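Panel door

A panel door is a door built from a framework of solid members that holds one or more thinner panels. The construction limits the effect of seasonal movement in wood, which is greater across the grain than along it. It is used for interior and exterior doors, cupboard fronts and shutters.

Construction

The vertical members at the outer edges are called stiles. The hinge stile carries the hinges and the lock stile carries the latch or lock. Horizontal members are called rails and are named by position: top rail, lock rail and bottom rail. Short vertical members between rails are called muntins in American usage.

Rails are joined to stiles with mortise and tenon joints or, in factory work, with dowels. The panels sit in grooves cut along the inner edges of the frame. They are normally left unglued so that they can shrink and swell without splitting or forcing the joints apart.

Panel types

A flat panel has the same thickness across its face. A raised panel is thicker in the center and is beveled or molded toward its edges. Molding may be cut directly into the frame, in which case it is said to be stuck, or made separately and applied.

Layout

Panel arrangement varies by period and region. Tall panels may be placed over short ones or the reverse, and the lock rail is often made wider than the top rail to leave room for a mortise lock.
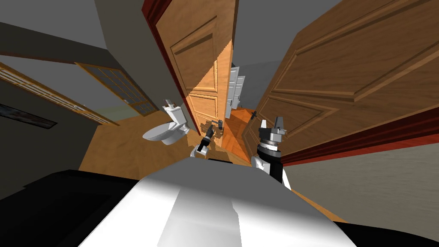 Interior door with raised rectangular panels, computer rendering

Finishing

Panels are commonly stained or primed before assembly. If finish is applied only afterward, shrinkage in dry weather can expose a strip of bare wood along the edge of the groove.

See also

Flush door
Frame and panel
Wainscoting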